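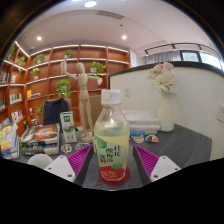
Beverage Packaging / Closures / Ribbed Screw Caps

Proleck R-Series Ribbed Screw Cap

The R-Series is a one-piece ribbed cap for still drinks: tea, juice blends, flavored water and similar products. It is not rated for carbonated fills. The cap is molded in polyethylene and seals on a plug inside the bottle neck, with no separate liner. Ribs run the full height of the skirt and give grip to both the capping chuck and the hand.

Stock color is white. Other colors are made to order against a supplied chip. Top or side printing is available in one color. Small side characters, such as batch or line codes, are best kept to gray or black and should sit clear of the tamper band.

Specifications

Part number: R-48
Material: polyethylene, food contact grade
Seal: integral plug
Tamper band: folded, stays on the neck after opening
Ribs: 48
Print area: top disc or skirt side
Caps per bag: 200
Bags per carton: 16
Cartons per pallet: 64

Filling and capping

Caps are supplied loose in sealed bags and suit rotary and inline cappers with a standard bowl feed. Set the chuck to the torque given on the sheet packed with each carton. Check torque at the start of a run and again after any change of bottle supplier. The neck finish must be dry before capping. For hot fill, order the R-48H, which uses a stiffer plug and the same outer mold.

Mixed pallets are accepted if all cartons carry the same color code.

Storage

Keep cartons closed and out of direct sunlight. Reseal part-used bags. Caps held over from the previous November should be run through a torque check before they go on the line.

Ordering

Minimum order for stock white is one pallet. Printed caps are quoted by artwork. Samples ship from the Dreruven warehouse, one bag per request. For neck drawings and torque sheets, contact Cameron Tautahi, closures desk, before 4 p.m.

Related items: R-48H hot fill cap, Tawhiri chuck inserts, Huterus bowl feeder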